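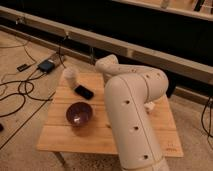 Reader comment, moved up from last quarter's list: I used to clear the tables myself, and now I stand next to one and watch an arm do it. I don't mind the change, but the old checklist still asks about my lifting posture and says nothing about where I should stand when the arm is moving. Please fix that before the next walk.

11/26/24
By the floor safety desk, Fillia, Naqvi Building

TABLETOP ARM STATION - INSPECTION CHECKLIST WITH COMMENTS

This list replaces the manual clearing list from September. Fill it in at the start of the shift and again at handover. Mark each line OK, FIX or N/A. Anything marked FIX needs a comment.

1. Standing position
Operator stays out of reach of the arm while it is powered. Check that the operator can get to the stop button without leaning over the table.
Mark: OK
Comment: Two operators asked for a floor marking. Tape has been ordered.

2. Cables on the floor
No loops where people walk. Power adapters kept clear of feet.
Mark: FIX
Comment: Black cables are lying in loops on the carpet to the left of the table, with an adapter box among them. Route them along the back and cover what has to cross. Until then, walk up to the table from the front.

3. Tabletop items
Only items on the job sheet. Nothing hanging over the edge.
Mark: OK
Comment: Bowl, phone and cup are all on the top. Keep the bowl back from the front edge. The operator should place items before the arm is switched on, then step away.
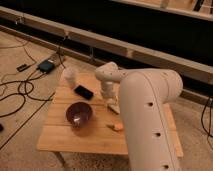 4. Gripper and wrist
Look for cracks, play in the joint and anything stuck to the fingers. Do this with the power off.
Mark: OK
Comment: Ticket 1255 (stiff finger) is closed. An operator asked if wiping the fingers counts as cleaning or maintenance. It is cleaning, and operators may do it.

5. Table
Push on each corner by hand. The table should not rock or slide on the carpet.
Mark: FIX
Comment: Slight rocking at one corner. Fit a pad under the leg and check again at handover.

6. Job rotation
No one watches the arm for a full shift. Swap with packing or stock at the break.
Mark: FIX
Comment: Futura, the scheduling program, still lists this as a clearing job, so it does not offer a swap. Supervisors are doing it by hand. Several people said watching is harder on the eyes and easier on the back. Both points go in the next review.

7. Training
Operator has finished the Skillen module on stopping, restarting and reporting. Pass mark is 93.
Mark: OK
Comment: The module does not cover what to do if the arm drops something. For now: stop the arm, wait for it to come to rest, then pick the item up.

8. Handover
Tell the next operator about every FIX line in person - a note on the table is not enough.
Mark: OK

Lines 2, 5 and 6 stay open. Recheck lines 2 and 5 before the station is used on the late shift.

Contact: floor safety desk, extension 1825 | © Fillia | Back to top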